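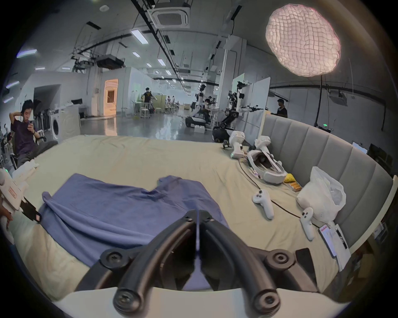
Ticket 1357: Blue T-shirt will not fold to the width of the drawer insert

Product: Charvát drawer insert, size 2
Opened: January 18, 2023
Opened by: Anathi Botha
Status: Closed
Category: Folding and storage

Problem as reported

I bought the Charvát insert for the top drawer in October. The compartments are 200 mm wide inside. All my white T-shirts fit in them after folding and stand upright, as the leaflet promises. The blue T-shirt does not fit. When I fold it the same way, it comes out wider on the neck side than on the hem side, and after a short time in the drawer it leans over and opens itself.

It is the same size on the label as the white ones. I bought it from Grandow and the white ones are from there too, but I do not remember if it was the same order. I wash everything at a low temperature and I do not use the dryer.

What I expected: a folded shirt with straight sides.
What I get: a shape like a piece of pie.

What I have tried already

Folding it on my knees. I did this for years with all shirts and I admit it is not a good method.

Folding it on top of the washing machine. The lid is too small, so one sleeve always hangs down and pulls the rest.

Ironing it before folding. It was better for one evening. Next morning the same problem.

Putting it at the bottom of a pile for one week. No change.

Reply from Curkari Help Desk

Thank you for the clear report. Please do not send the insert back yet. The width you measured is correct for this size, and the white T-shirts show that the compartments are good.

We would like you to check the following, in this order.

1. Lay the T-shirt on a large covered surface, front side down, with both sleeves open. Cloth under the shirt is better than bare wood or glass, where cotton slides.

2. Smooth it with your palms from the middle to the sides. Do not pull at the sleeves.

3. Look at the side seams. Do they run straight from the armpit to the hem, or do they turn toward the front?

4. Hold the hem at both ends and pull it gently until the edge is straight. Then let it go and look again at the seams.

5. Fold as usual and measure at the neck and at the hem.

Please write to us what you find in step 3. It is the most important one.
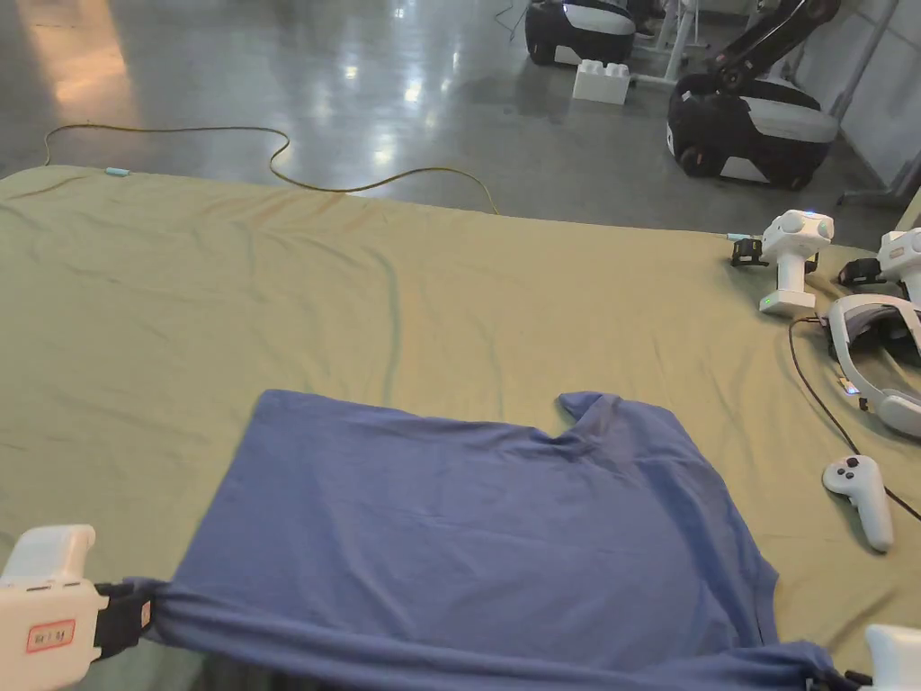

Anathi Botha
Customer, ticket owner

I did the steps today and I write the results with the same numbers.

Step 1. The blue T-shirt is on a cloth with enough room on all sides. The cloth itself has some soft creases. I ask if this matters. I can iron it if necessary.

Step 2. The body of the shirt goes flat easily. The part near the neck does not. It rises a little from the cloth and makes a small fold near the collar. When I press it with my hand it goes down and when I take the hand away it comes up again.

Step 3. The seams turn. On the left side it is very little, on the right side I can see it without looking for it. I checked one white T-shirt to compare, and there both seams are straight.

Step 4. With the hem pulled tight between the two ends, the bottom edge becomes a straight band. After I let go, the right seam is closer to where it should be, but not fully.

Step 5. Hem side 200 mm, so it fits. Neck side is still wider and touches the wall of the compartment.

One more observation, I do not know if it is useful. I always hang this T-shirt on the line by one shoulder, and the white ones I hang by the hem. There is no special reason, only the blue one is usually the last and there is little space left on the line.

Reply from Curkari Help Desk

It is useful, thank you. Wet cotton hung from one shoulder can stretch on that side, and this would agree with the fold you have near the collar. The turned seam may come from the way the fabric was cut. We cannot repair this, but you can fold around it.

The creases in the cloth are not a problem. Please leave it as it is.

Try this method instead of the one in the leaflet:

Ignore the side seams completely. Find the center of the collar at the back, and from there the center of the hem. This line is your guide.

Straighten the hem first, before any fold is made.

Fold each side toward the guide line, and stop before you reach it. For this shirt the right side should go in a little farther at the neck.

Fold the collar part down first, so the thick area is inside. Then fold from the hem up.

Put it in the drawer with the closed edge on top.

Customer update

It fits. The neck side is now almost 200 mm and it does not touch the wall. I had to repeat it, as the first time I folded the right side too far and the shirt was narrow and thick. It stands between two white ones and has not opened.

I will hang it by the hem from now on. I also had a bottle of Drekitz ironing spray ready in case you would recommend it, but I did not use it.

One suggestion for the leaflet: the drawing shows a T-shirt with perfect seams. Please add a second drawing for the other kind.

Resolution

Folding method changed by customer. No fault in the insert. Suggestion about the leaflet forwarded to Charvát.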